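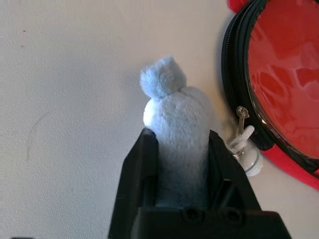
I've been putting off writing this because I was cross, and I write badly when I'm cross. It's been a few weeks now and I'm only mildly cross, so let's have a go.

On a Tuesday in January one of our two grippers closed on a soft toy and didn't stop closing. It should have squeezed until it felt the thing push back, then held. Instead it kept going, quite slowly, until the fingers had nearly met through the stuffing. Then the wrist began to lift, the toy dragged a zip case along with it, and Solomiia Bondarchuk, who'd leaned in to free the case, got the side of her thumb pinched between a finger and the toy. She had a bruise and a bit of a shock. She was back at the bench after lunch, telling everyone it was her own silly fault.

It wasn't, and that's really what I want to argue about.

We'd been working with soft things for months by then. Plush toys, pencil cases, purses with dangly bits on the zips, all the stuff that gives when you squeeze it. Soft things are horrible for a gripper. A wooden block pushes back straight away and the motor current shoots up and everyone's happy. A plush toy pushes back a tiny bit, then a tiny bit more, and somewhere in that mush you have to decide you've got hold of it. Our limit was set for blocks. When we moved on to toys someone had raised the closing distance so the fingers would get a decent hold, and had also turned off the warning that fires when the fingers travel too far, as it went off on every single grasp and was driving the whole room mad.

I know who turned it off. It was me! I did it at the end of a long afternoon, I fully meant to put a better number in the next morning, and then I forgot for 33 days.

So you can see why I get twitchy when the report says "operator reached into the work area". She did reach in. We all reached in, all day long, because the soft things fell over and slid about and somebody had to stand them up again. Severyn Ostapchuk went back through the logs afterwards and found 189 grasps where the fingers had gone past the old limit with no warning at all. Any one of them could have had a hand nearby. The report spends two pages on where Solomiia put her thumb and a line and a half on the setting.

I don't think whoever wrote it was being mean. A hand is easy to point at. A missing warning is a dull thing, and it happened weeks earlier, and the person responsible was (I'm sorry to say) quite popular because the beeping had stopped.

The fix we were given is a laminated sign and a rule about saying "hands in" out loud. I don't mind the rule. I say it, I feel a bit daft, fine. But I'd swap it tomorrow for a warning that can't be switched off for more than a day without asking again. Alarms that cry wolf need mending, and if the only tool you hand people is an off switch they'll use it. I would, and I've just told you I did.

I'd also like us to stop treating soft objects as the safe ones. I've heard it so many times — oh, it's only a teddy, what harm can it do — and of course the teddy does no harm. The motor behind it is the same motor. If anything we stand closer, and we fuss with the toy while the arm is live, which none of us would dream of doing with a metal bracket.

Solomiia has read this and wants it noted that she still should have pressed stop first. Noted. The travel warning is back on, with a proper number for plush, and it went off twice this morning. I went and looked both times.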